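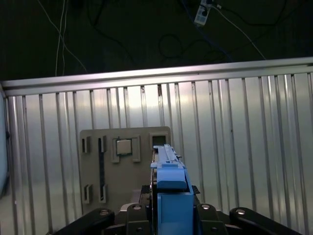
4. Living With the Noise: What People Told Me About Metal Walls

4.1 Getting past "you get used to it"

Almost everybody I talked to in Wumiswood started with the same sentence, and if you've ever done interviews about noise you can probably guess it. "You get used to it." I heard it at the feed store, at the bakery, and from a man leaning out of a truck window who didn't even know what the study was about yet. I wrote it down every time and then I asked about rain, and that's when people got going.

The noise measurements in Section 3 tell us how loud these buildings get and how long a clap hangs around before it dies out. They don't tell us much about what it's like to take a phone order in one. So this part of the paper is the talky part. I sat in on 30 interviews, most of them done at people's workplaces and a few on their porches, and I let them run as long as the person wanted. Some were over before my coffee was cool enough to drink. One went on through most of an afternoon and wandered into property taxes, a cousin's divorce and the right way to hang a sliding door (I kept the door part, see 4.4).

By "metal wall" I mean what people there mean by it, the bare corrugated kind, silver or painted, with nothing on the inside face to soak up sound. Figure 6 has a silver one, with a grey board standing upright in front. Buildings with drywall or spray foam over the metal were left out of this section, and they're treated separately in Section 5.

4.2 Rain, hail, and the long stop

Rain is the big one. I went in thinking machines would top the list, and my early question sheet shows it: pages of questions about saws and compressors and hardly anything on weather. After the first few interviews I tore that up and started over. A saw is loud but somebody is in charge of it. You can shut it off when the phone rings. Rain starts when it wants to, and in a metal building it takes the whole room at once.

At Kullel, the feed store on the north end of town, the staff have what they call the long stop. When a hard rain comes in, everyone at the counter quits talking. It isn't a rule and I couldn't find anyone who remembered it starting. The cashier holds up a hand, the customer nods, and they both wait it out or switch to pointing. I saw it happen during a September storm and I loved it! Two people who had been arguing pretty hard over a pallet of mineral blocks just stood there side by side, looking up at the roof like they were in church, and when it let up they went on from the middle of the sentence.

Hail is a different story. People described it as scary, even people who had worked under metal for most of their lives. Several said they move away from the walls during hail and closer to the middle of the floor, although they knew perfectly well the wall wasn't going to do anything to them. One woman said it was like being inside a popcorn pan. Another said a popcorn pan would be nicer, there'd be popcorn.

4.3 Who gets heard

I want to spend some time on this because it surprised me and I don't think the earlier work gives it enough room. Noise doesn't land on everyone the same way. Put a group of people in a loud, ringing room and the ones with big low voices end up running things. The quiet ones drop out. They told me so, too, mostly in private and mostly without any grudge about it.

The bakery, Tamiru, is a good place to see this. It's in a former machine shed, the walls are bare corrugated metal on every side, and the mixers are going from four in the morning. The two people who know the most about the bread are both soft-spoken. In the early hours they hardly say a word out loud. They've built up a set of hand signs for dough temperature, for "five more minutes," for "who left this here," and for a supplier they don't care for, which I promised not to describe. The newer staff pick the signs up in a few weeks. When I asked one of the two bakers whether she'd like a quieter building she said sure, and then she thought about it for a bit and said she'd miss the hands.

I don't want to make too much of that. For every person who had found a nice way around the noise there was someone who had just stopped taking part. A bookkeeper told me she had quit going to the staff meeting, which is held standing up next to the loading door, since all she ever got from it was a headache. An older man with a hearing aid turned it off when he came in and turned it on again when he left. He spent his whole working day that way. Nobody had asked him about it before, he said, and he didn't seem to think it was much of a thing to ask.

4.4 Fixes people made on their own

Before I started I had a list of the usual treatments, all of them out of catalogs. Hardly anyone had bought any of them. What they had were blankets. Moving blankets, horse blankets, old quilts, carpet ends, and in one garage a stage curtain from the high school. They were hung wherever there was a rafter or a bolt to tie to, and where they ended up had a lot more to do with reach than with sound.

Some of this works pretty well. Yasir Orakzai, who did the measuring in Section 3, went back to a shop where a quilt had been hung behind the phone desk and found the ringing near the desk was clearly shorter than in the open half of the room. The owner had put it up to stop a draft. She was delighted to hear it was doing two jobs.

Other fixes did nothing we could measure, and people liked them anyway. Egg cartons are the classic. Potted plants came up a few times. I'm not going to make fun of either one, because a person who has hung something up on a wall they used to hate feels a little better about the wall, and that showed up in how they talked about it.

Then there's the sliding door. A sliding metal door that hangs loose on its track will buzz along with every truck on the road, and the man from the long interview had fixed his with strips of bicycle inner tube screwed along the bottom edge. He'd shown his neighbors and they had all done the same. You can follow that one trick down the whole street.

4.5 Money, and why the blankets stay up

I asked everybody what they'd pay for a quieter room. The answers were all over the place, from nothing at all up to $700, and the middle was lower than I had expected. The cheapest real treatment we priced was the Kelleck panel, at $75 apiece, and you'd need a lot more than one to make a dent in a feed store. So the blankets stay up.

There's another piece to it, and I only caught it when I was reading back through my notes. Most of these buildings are rented. Renters will hang a quilt they can take down again. They won't glue panels to a landlord's wall, and the landlords I reached (only a few called me back) figured that noise was the renter's business. Any advice that comes out of this study has to start from there, and in Section 6 I only look at fixes that can be tied, hooked or clamped in place and carried off when the lease is up.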